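ok cloth folding thread, as promised. short version: we got the handheld demos to transfer and I want to write it down before I forget how
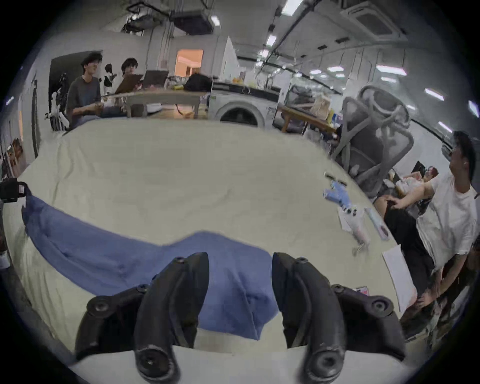

Afaf Srour: does it still fall over when the starting crumple is a different shape to the demos? that was my whole problem in June

Yes and no Afaf, getting there. Setup first.

2/ Demos all done with the handheld gripper, no arm in the loop. 800 of them, one task: get the cloth from a rumpled start on the bed to a folded rectangle. Policy then runs on the arm with the same fingers.

3/ Baseline (call it plain Clarka, thats the config name and I'm not changing it now) trained on the lot, shuffled. 50 test rollouts. 23 good folds. Meh.

4/ What was killing it: regrasps. When a person folds by hand they pinch, miss, pinch again, and the miss is in the data. Policy learns to miss very faithfully. Gorgeous colour-matched reconstruction of my own fumbling

5/ So the method. We label every closing of the fingers as "held" or "slipped" using finger width a half second later. Cloth is thin so the threshold is fiddly — took Martti Koskela most of a week to get one that worked on towels and T-shirts both.

6/ Then we DON'T throw out the slips. Tried that, it got worse (19 of 50). Instead the policy gets the label as an input, and at test time we always feed it "held". Three lines of code and a lot of relabelling.

7/ Result: 36 of 50. Same demos, same network, same training time. Same starts too, we laid the cloth to match a set of reference shots before each rollout.

8/ To Afaf's question. New starting shapes, ones not in the demos: 11 of 50 before, 24 of 50 now. Better, nowhere near solved. Long thin bands of cloth are ok. Anything balled up with the hem tucked under is still awful, it grabs two layers and carries on like everything's fine.

9/ Things I don't trust yet:
one lab, one bed
I did more than half the demos myself so it may just have learnt my wrist
success was scored by eye, me and Raimo Saarinen, we disagreed on 6 folds and went with the harsher call

10/ Also 132 demos had to be relabelled by hand where the width signal was rubbish, mostly when the fingers closed on sheet as well as cloth. If your bedding is thick expect more of that.

11/ Clutter: we leave small stuff on the bed in some of the demos. Haven't analysed whether it helps. Arvo Lappalainen reckons it does, I reckon it makes no differnce, there's a coffee on it.

12/ Next is a second demonstrator split, so train on everyone except me and see what breaks. Then balled-up starts with a flatten step before the first fold.

13/ Code is a mess, will tidy the labelling script and put that up first. Threshold values are in the readme draft already — ask and I'll paste them

14/ correction to 5, it's a third of a second not half. Martti has been in touch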